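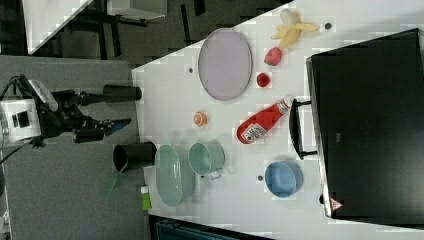 Figure 1. Tabletop with food items and dishes, seen from above, with the arm reaching in from the left.

Unit 4: Collecting demonstrations

4.1 Two ways to show a task

A demonstration is a recorded sequence of observations and actions, produced while a person causes the robot to do the task. In this course the person does so in one of two ways.

Hand guiding (kinesthetic teaching). The arm is put in gravity compensation and the operator moves it by the wrist. Joint positions are read directly from the encoders. The motion is feasible by construction, so no mapping from human to robot is required. The costs are that the operator's hands and forearms appear in the camera images, and that contact forces are mixed with the forces the operator applies.

Remote control (teleoperation). The operator stands away from the table and drives the gripper with a leader arm, a handheld controller or a 3D mouse. The images stay free of the operator, and commanded and measured positions are logged separately. The costs are delay, reduced depth perception and, for most people, no sense of touch. Expect the first session to be slow.

The Gideto recording software accepts both. Set the mode field before you start; it cannot be changed after the episode is saved.

4.2 What is stored

Each time step holds the camera image, joint positions, gripper opening and the commanded action. For hand guiding there is no command, so the action is taken as the next measured position. This is a common source of error in the homework. If you shift the action by one step in the wrong direction, the policy learns to stay where it is.

Images are compressed before they are written. Block patterns on flat, pale surfaces are normal at the default setting. Small features near the fingers matter more. If you cannot find the rim of a cup in the saved image, the policy cannot find it either.

4.3 Arranging the table

A mixed table such as the one in Figure 1 is harder than a single object on a bare surface. Consider the following when you plan an episode.

Object shape. A cup lying on its side may roll when a finger touches it. A ketchup bottle on its side presents a long axis, and the gripper should close across that axis. A flat plate offers only its rim. Bowls can be taken at the rim, with one finger inside.

Object stiffness. A peeled banana deforms under a grip that would be correct for a mug. Demonstrate the slow close explicitly — the policy will not infer it from the bottle episodes.

Reach. Objects near the robot's side of the table force the elbow to fold. Objects on the far side bring the arm close to full extension, where small joint errors become large position errors. Vary the placement across both regions.

Distractors. Leave the other items in place during a single-object task. Move them between episodes, or the policy may use a bowl as a landmark for a bottle.

4.4 Episode quality

The Custmont set used in Assignment 2 was recorded by teleoperation. Of its 200 episodes, 184 were kept. The rest were dropped for one of these faults:

Long pause before the first motion
Object pushed outside the camera view
Gripper closed on nothing and the episode continued
Task label does not match the object moved

A failed grasp followed by a clean recovery is not a fault. Keep it. Recoveries cover states that smooth demonstrations never visit, and the Buvetar baseline does noticeably worse when they are removed.

4.5 Lab procedure

Work in groups of 3. One person operates, one watches the arm with a hand on the stop button, one writes the label. Rotate after each block.

Home the arm and check that the cables have slack through the full wrist rotation.
Place the objects. Read the task label aloud.
Start recording, then move within 2 seconds.
Finish with the gripper open and clear of all objects.
Stop recording and mark the episode as keep or drop before resetting the table.

Do not reach over the table while the arm is live — this applies to hand guiding too, except for the operator.

Reading for Thursday: Nwachukwu notes, sections on action alignment and operator delay. Bring one episode from your own group, with its label, for replay in class.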